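**Household Chores Working Group – minutes, October meeting**

Chair: Joaquim Loureiro. Also represented: Predus, Rikell, Tratudport. Apologies: Coelho.

**1. Previous minutes**
Accepted with one correction. The dish-rack figure under item 4 should read 100 runs.

**2. Are chore tasks ready for a home trial?**
Predus reported on simulated table clearing: 121 runs with soft or boxy items, 7 of them stopped by the operator. Rikell asked that stopped runs be listed separately from failed grasps. Agreed.

Tratudport's view is that wiping and sorting could go to a supervised trial in one kitchen. Loureiro disagreed on sorting – the item list still leaves out cutlery, and a household drawer is mostly cutlery.

**3. Knives and handover**
Long discussion. Points recorded:

- A flat knife on a flat table leaves little clearance for the fingers. Rikell wants the approach height logged on every attempt.
- Grasp on the handle only. Any plan that closes on the blade counts as a failure, even if the knife is lifted.
- Handover to a person stays in simulation until the stop distance is settled. Predus proposed one value for all tools; Tratudport wants a separate one for blades. Not resolved.

**4. Shop-floor comparison**
Rikell has 345 logged picks from a parts bench. Fixed positions throughout, so of limited use for kitchens. Kept for reference.

**5. Actions**
- Predus: split the run table by cause of stop.
- Rikell: draft the approach-height log.
- Tratudport: written proposal on blade distance.
- Coelho: review the cutlery list before the next meeting.

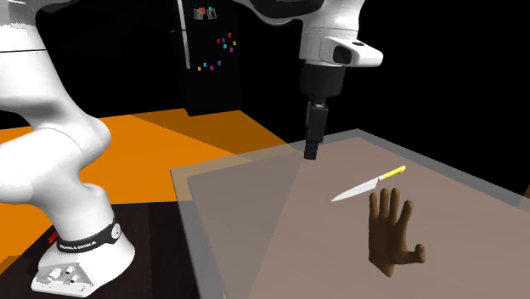
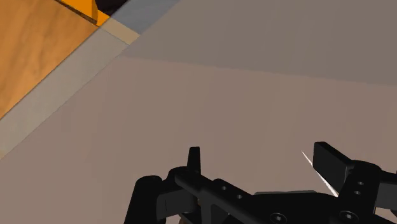 *Item 3, simulation: knife and hand at the table (first); gripper with fingers open (second).*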